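# Sorting parts from broken gadgets: what do I put them in?

**vanags_bench**

I've started taking apart old gadgets and it's so much fun, but my parts go everywhere! Right now it's all in one shoebox and the motor wires knot themselves around everything. Do I need one of those cabinets with 20 little drawers? My table is small.

**Dreditz**

Drawers are fine for screws. For anything with wires, get open trays!! I use yellow ones because small dark parts show up so well, and a steel tray in the middle for whatever still needs sorting. Motors in one, boards in another, wire harnesses in a third. Write on the rims with a marker too.

Four looks at the yellow trays with the steel one between them:
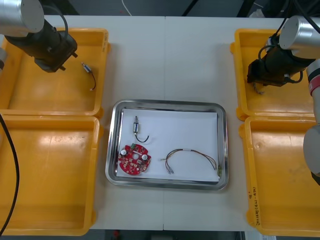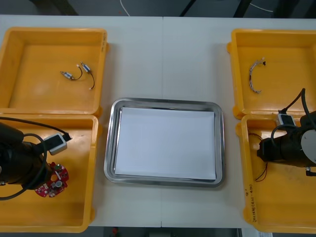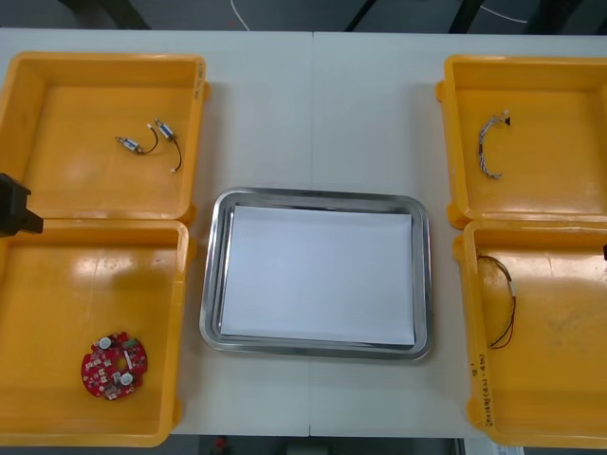
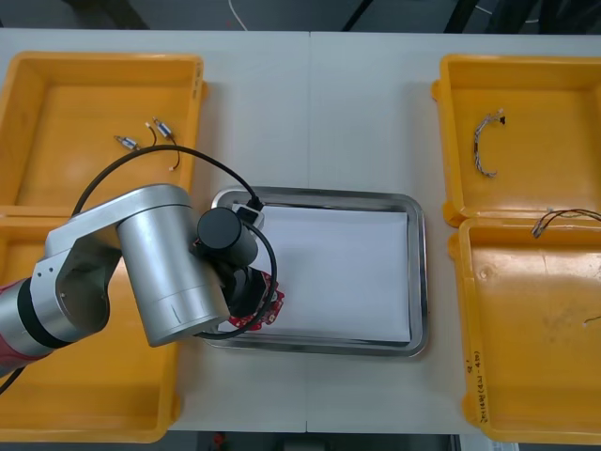
Start with big groups and don't split them until a tray gets crowded. I once made 2 trays just for motors, by size, and mixed them up within a week - one is plenty. Lay each motor down with its lead stretched out and you'll spend way less time untangling. And keep boards out of the motor tray, they get scratched.

**jurkivdale_fixer**

Seconding trays. Mine are old baking pans from a thrift store and they work great. Line the middle one with white paper if shiny metal bugs your eyes.

**Bremberg**

I have the drawer cabinet. It's ok. Hard to find anything.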